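Subject: Re: [strata-talk] Cillodel desk booking trial
From: Nivaldo Portela
To: strata-talk list
Monday, 9:14 am 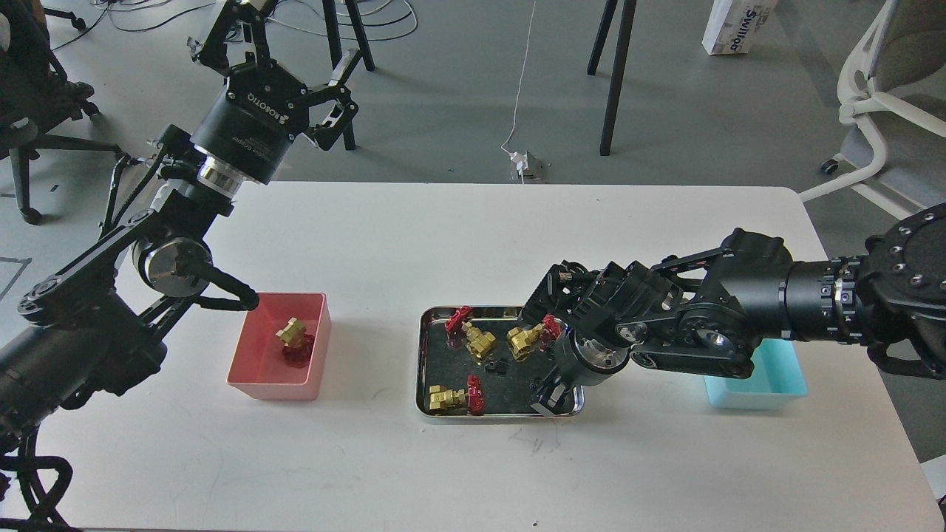

Before we sign up for 400 dollars a month of booking software, I'd like someone to explain what problem it fixes. I've shared the upstairs workroom for three years and in that time I've had one clash over a spot, sorted in a minute with a bit of shuffling. The claim in the pitch is that we lose hours to double bookings. Whose hours? I asked at the last meeting and got a slide. We already have a paper sheet on the door, and it works for the simple reason that you walk past it. A desk with someone's laptop and bag already spread across it is plainly taken, and I don't need a phone alert to tell me so. What I do need to know is whether it'll be free on Thursday arvo, and the sheet tells me that.

Reinaldo Cavalcanti wrote:

> Hi all, the Damasceno building has been on Cillodel since
> August and they love it. Bookings up, complaints down.
> The quote is 400 a month with the first 3 months at half
> price. There's a colour map of each floor and you can book
> from your phone. I think we should go for it. If there are
> no objections by the end of the week I'll tell them yes.
> Reinaldo

A few things on this.

"Bookings up" doesn't mean much. If you make people book a seat they used to just sit in, of course bookings go up. Did more people come in? I rang Volodymyr Antoniuk, who rents at Damasceno, and he said half his floor books the whole week on Sunday night and turns up twice. The map shows it full. The room is half empty.

"Complaints down" I'd want to see. Down from what? If it was 7 and now it's 3, I could get that result with a new kettle.

Then there's the half price bit. We had the same offer from Dekby for the door fobs, and when it ran out we were stuck with the full rate and a notice period none of us had read. Edivaldo still has the emails if you want a laugh. Can you please post the whole Cillodel contract to the list, including the part on leaving early?

I also don't agree that silence by the end of the week counts as a yes. Plenty of people here only check this list now and then. Put it to a proper vote.

So count this as an objection for now. I'll change my mind if I see real numbers.

Nivaldo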